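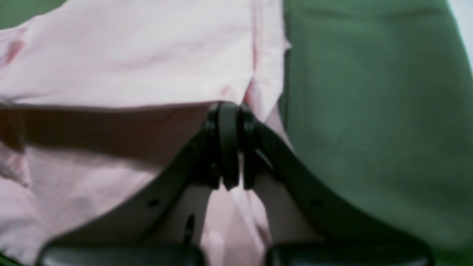

Teleop vs hand guiding for cloth, which one for a small dataset?

Posted in: Teaching & Demonstration
14 replies, 292 views

mmahmoud_bench
July 14, 2026
Quick one hopefully. Doing laundry sorting, soft stuff, shirts mostly. Single arm, parallel gripper, wrist cam. Task is pick one garment off a pile, drop it in the bin on the left. No folding yet.

I have 52 demos so far, all leader-follower teleop. Policy gets to the pile fine. Then it either closes on nothing or grabs two layers and drags half the pile along. Over and over.

Question is do I keep going w/ teleop or start over and hand guide the arm. Don't want to record another 40 the wrong way.

Myrtle

santino_a
Hand guide. Cloth is all about how hard you push down before closing and you can't feel that thru a leader arm. No force feedback on yours right?

mmahmoud_bench
Right, no feedback. Cheap leader.

santino_a
Then yeah. You're teaching it to guess because you're guessing.

okarakaya_c
Disagree. Hand guiding puts your hands and sleeves in the wrist view on half the frames. Then at run time no hands, and the policy is looking at something it never saw. Did this for a month in April, threw all of it out.

santino_a
So hold it further up the arm? Never had hands in mine.

okarakaya_c
On a 6 axis with a short wrist, good luck. You hold it up high and the tip goes wherever it wants. Sloppy demos.

santino_a
Depends on the arm. Mine has decent gravity comp. I get cleaner approaches by hand than I ever got with sticks.

odominguez
What are you looking at while you drive, Myrtle? The wrist view or the actual pile?

mmahmoud_bench
The pile. I stand next to the table. Wrist feed is on the laptop but I mostly don't look at it.

odominguez
Ok thats your problem imo, or most of it. You're using depth the policy doesn't have. You see the fold from the side, you go right to it. From the wrist, once the gripper is down in the cloth, it's all one color and blurry and the folds are just shading. Policy can't tell why you went there.

Try ten demos looking at the screen ONLY. Turn your back to the table if you have to. They'll be slower and uglier. Train on those and compare.

okarakaya_c
+1. Also you find out fast what the camera can't see. If you can't do it from the feed the robot won't either.

santino_a
That's a nice rule but it's not true, people train stuff with two cameras and a blind operator would still fail. Add a side cam before you make her turn around.

odominguez
She said wrist cam. Budget is what it is. And nobody said blind.

tmujic
Coming in from the Sakden side, we do teleop training for operators there (people, not policies). Few things we make everyone do on cloth:

Stop above the pile. Full stop, one beat. Pick your ridge. A ridge that stands up on its own is worth more than anything flat.

Line the fingers up ACROSS the ridge so it goes between them. New people come down with the fingers along it and it slides out.

Press till the cloth gives a little, then close. Slow close.

Lift 2 inches and stop again. Look. If there's a second garment hanging off, shake or put it down and retry, and KEEP that in the recording. Dont delete it.

Everybody deletes the retries. Then the policy has no idea what to do with two shirts.

mmahmoud_bench
Uh. I deleted all the retries. Filtered for clean ones only.

tmujic
Yep.

santino_a
Hm, I'd be careful here. Keep the recovery, cut the mistake. If you leave in the bad grasp you're teaching the bad grasp.

tmujic
In theory sure. In practice where do you cut? We tried trimming at Ukau and different people trimmed at different spots, worse than leaving it in. If most demos are good a few bad grasps with a fix after them don't hurt. My experience anyway.

santino_a
Mine's different but ok. Label them at least.

tmujic
Label them, yes, agree on that.

okarakaya_c
Myrtle are your piles mixed colors? Or all the same?

mmahmoud_bench
Mixed. Pink, green, some white. The double grabs are mostly when both layers are the same color. Where a pink edge meets a green one it does a lot better. Didnt put that together till you asked

odominguez
Makes sense. Color boundary is an easy cue. A shadow under a fold is a hard one, dark band looks like a whole other garment. Do more same color piles. And move your light, if it's always straight down you get the same shadows every time.

mmahmoud_bench
Ok plan. Keep the teleop. Screen only, stop above the pile, fingers across the fold, retries stay in and get labeled. Half the piles single color. Desk lamp in a different spot every few runs. Does that cover it

santino_a
And try five by hand. Just five. Mostly so you feel how little pressure it needs, then go back to your leader arm.

okarakaya_c
Fine, that I can live with. Just don't train on them.

tmujic
What's your gripper speed on close btw? If it's the default turn it way down.

mmahmoud_bench
Default. Of course it is. Will change it tonight and post the new success numbers in here once I have a batch done. Thx all

odominguez
Post the failures too pls, the wrist video not just the count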